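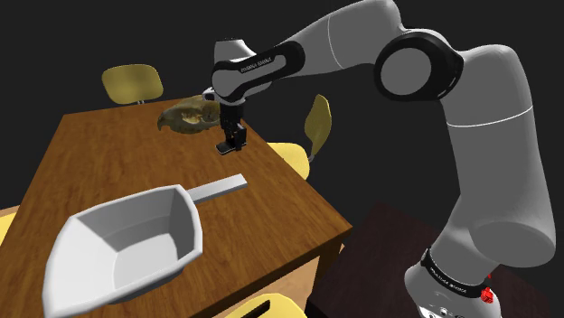 How to organize a press trip for a touring exhibition

The steps below cover a two-day visit by invited journalists to a touring exhibition, from first contact with the venue to the collection of coverage. They assume a regional tourist office as host, with the exhibition promoter and the venue as partners. Larger trips follow the same order but need a second coordinator.

Before you start

You will need:
Written agreement from the promoter on access, filming and embargo
A single budget holder
A named contact at the venue with authority to open doors outside public hours
A shared guest sheet (one row per journalist)

If the promoter has not yet approved its own press images, stop and wait. Invitations sent without images are often set aside by editors and have to be sent again.

Step 1. Fix the access window

Ask the venue for a closed session before public opening on the first full day. Two hours is enough for a group of up to fifteen. Television crews need the first half hour alone in the larger rooms, with ambient sound turned off. Get this in writing, including the name of the person who will switch the sound off.

At the Drasen leg of the Treltum tour, the closed session was set for 8 a.m. and the cleaning contract ran until 8:45. The crews recorded floor polishers. The venue checklist now has a line for cleaning hours.

Step 2. Build the guest list

Start from the markets you want visitors from, then choose outlets, then people. Record for each outlet:
Audience figure and its source
Lead time (daily, weekly, monthly)
Format (print, online, broadcast, audio)
Whether the writer is staff or freelance

Freelance writers must supply a commissioning letter. A letter that says the editor "would consider" a piece does not count. Monthly magazines need to travel at least one season ahead, so a monthly invited in May is writing for autumn.

Step 3. Send the invitation

Keep it to one page. State the dates, what is paid for, what is not paid for, and the reply deadline. List the exhibition first and the rest of the region second. Attach the image terms as a separate file.

Do not promise interviews at this stage. Write "interview requests welcome" and deal with them in Step 5.

Step 4. Book travel and rooms

Hold rooms in one hotel, within walking distance of the venue if possible. Book flights only after the signed guest form is returned, with the name exactly as in the passport. Name changes on group fares are charged per ticket, and the charge may be more than the fare.

For crews with equipment, ask for case dimensions and total weight. Check whether a customs carnet is required. Allow ten working days for this.

Sample ground costs for a small group, in euros:
Coach hire with driver, two days: 1186
Local guide, two days: 777
Ceiling for all ground costs, meals included: 3000

Flights and rooms are kept on a separate line, as they are usually shared between the regional and national offices.

Step 5. Arrange interviews

Collect requests by email and send them to the promoter as one list. Slots of fifteen minutes work for print. Broadcast needs twenty-five, which includes setting up lights. Leave one slot free in every four.

Give each speaker a sheet with the outlet, the language, and the likely subjects. Viktória Major, who ran interviews for the Kerekes office, also adds the pronunciation of the journalist's name. If an interpreter is used, double the slot.

Step 6. Write the itinerary

Use one page per day. Every entry needs a start time, an end time, an address and a phone number. Put transfers in as entries of their own.

A workable first day:
8:00 Closed session, broadcast crews only
8:30 Closed session, full group
10:00 Interviews in the venue meeting room
12:30 Lunch
14:00 Coach to second site
17:30 Return to hotel, free time
20:00 Dinner

Free time of at least two hours is needed for filing copy. Confirm that the hotel connection can carry video uploads by testing it from a guest room. A test in the lobby does not show this.

Step 7. Run the trip

One coordinator travels on the coach and one stays at the venue. Both carry printed copies of the guest sheet. Log any change to the itinerary with the time and send it to the group in a single message. Several short messages get missed.

If a guest asks to leave the program, agree on a rejoining point and note it on the sheet.

Step 8. Follow up

Within two working days, send:
Download link for approved images
Fact sheet with opening hours and ticket prices
Corrections to anything said wrongly on the tour

Track coverage for six months. Record the headline, date, outlet, length and whether the region is named. Count syndicated copies separately from the original. Advertising value is still requested by some partners; if you report it, state the method used.

Common problems

Embargo broken on social media. Contact the guest first, then the promoter. Ask for removal, not for an apology.

Guest cancels late. Offer the place to the same outlet before going to the reserve list.

Promoter closes a room without notice. Ask for a written reason and a replacement time on the same day. At Drukine the replacement was given at 6 p.m., after the coach had left, and four guests went back by taxi. Keep a taxi account open for both days.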